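Pattern scale in small rooms: speaker notes
Talk for the Wonoslow home renovators' evening, 9/13/24
Reinaldo Dantas

Opening. Thank the hosts. Say up front that I hang paper for a living and don't sell it.

Slide 1. The powder room on Vasconcelos Street. The owners wanted a large print and had been told a small room needs a small one. Ask who in the audience has heard that rule. I hung the big print in May and they kept it.

Slide 2. Repeat and waste. The repeat on the Plondanis roll is 40 cm. Explain drop match and straight match, and hold up the two offcuts. Point out that the colour name on the label means nothing if the batch numbers differ. Check every roll before cutting.

Slides 3 to 5. Leave these up while people pass the sample books along.

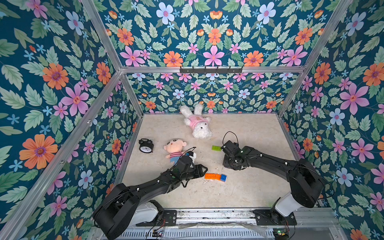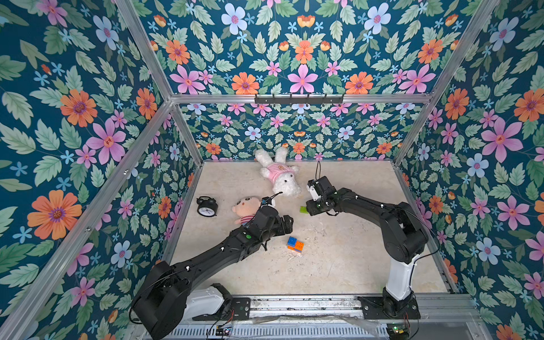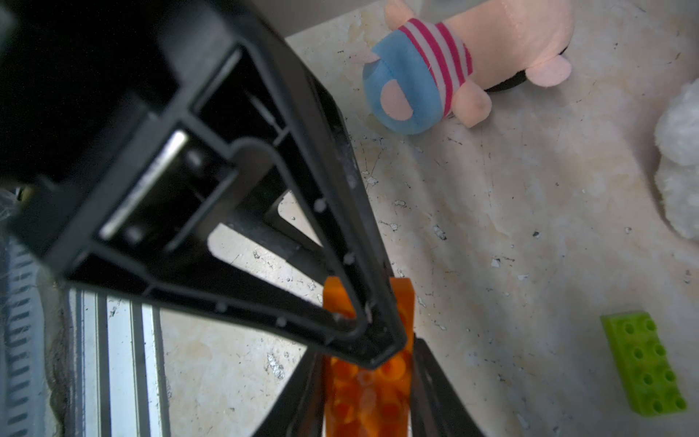
Slide 6. Cost. First quote for the powder room was $371, final bill $346. The difference was one roll returned unopened. Mention that most shops want the receipt, and some won't take back a special order.

Slide 7. Paste. I used Ploker ready-mixed for this job. Paste the wall for non-woven, paste the paper for traditional. Read the label, because the soaking time changes from one maker to the next. Do not rush the booking.

Slide 8. Where to start. Centre a motif on the wall you see from the doorway, then work out to both corners. Put the mismatched seam behind the door. Use a plumb line for the first drop on every wall. Corners in older houses are never square, so cut the sheet and overlap it slightly.

If time is short, skip slide 7 and go to questions.

Likely questions: steam in bathrooms, papering over old paint, how to patch a tear. Sample books go back in the grey tub by the door.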